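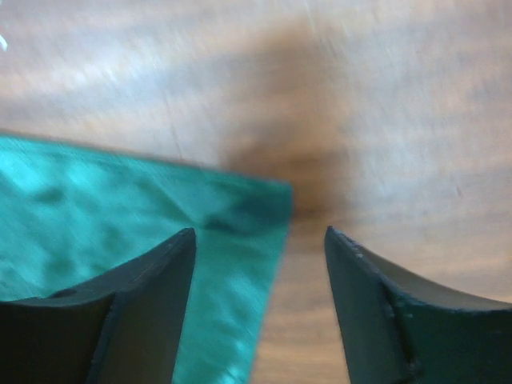 My brother-in-law dragged me to the open day at Drikside, and I only went for the free lunch. Saturnino Cantero had the whole hall packed around one wooden table and one green cloth. "Folding," he told us, very solemn, like a priest - and the arm went down and grabbed at a corner. My mother folded 400 napkins a week at the Imcombe Hotel and never got a crowd like that! 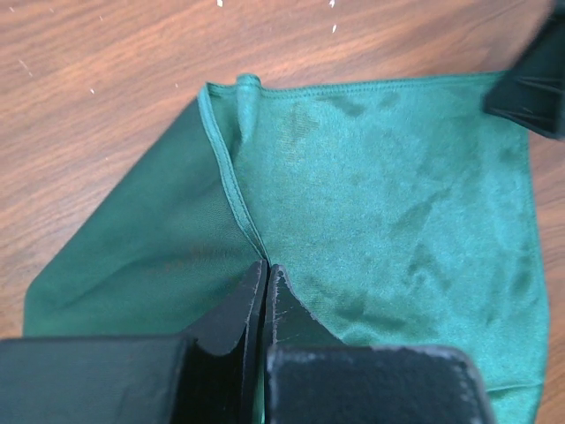 The Second Try

Malte Vogler stood at the laptop, chewing his badge. I asked him what happens if it drops the thing. "Then it picks it up," he said, and went pink.

The cloth was all in a heap by then, and the black fingers hung over it, wide open. 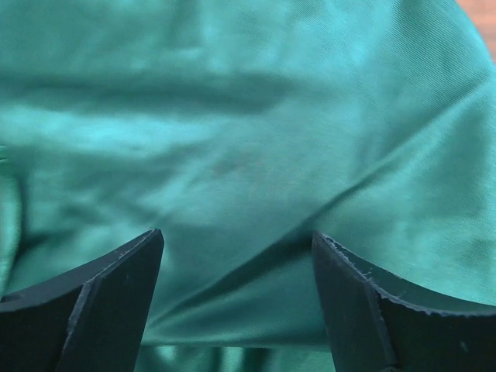
I wanted to reach in and smooth it out myself, I really did. A kid next to me was whispering "come on, come on" and I was too, almost. Then Saturnino looked over and asked if I'd like to press the button.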